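## Part 2: Sorting and packing up the bricks

I wrote this section for anyone taking over the Prirkatell brick set from me, and I've kept it short (well, shortish!) so you can read it with your hands full. 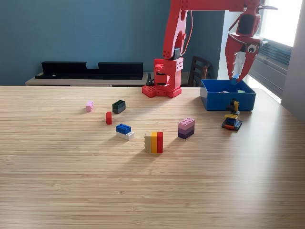 You'll want a clear bit of table and a good light before you start, plus a spare cup for the tiny pieces. The full set is 2,862 bricks, so please don't try it all in one go. I do 22 minutes, then coffee.

1. Spread a handful of bricks over the table. A small handful, trust me.
2. Pull apart any stacks. Start at the top and rock each brick gently from side to side.
3. Decide what to do with finished models. I keep mine whole until whoever built them says otherwise.
4. Put the loose bricks in a bin, one color at a time if you have the patience.
5. Check the floor. Then check it again in socks!

**Note:** Leobardo Villalobos likes to sort by size first, and his way works fine too. Just don't switch halfway through a batch.

**Caution:** No knives or teeth on stuck bricks. I chewed up a good corner piece that way last November and I'm still sore about it.

If a bin gets so full that bricks slide off the top, start another one. Labels are in Part 3.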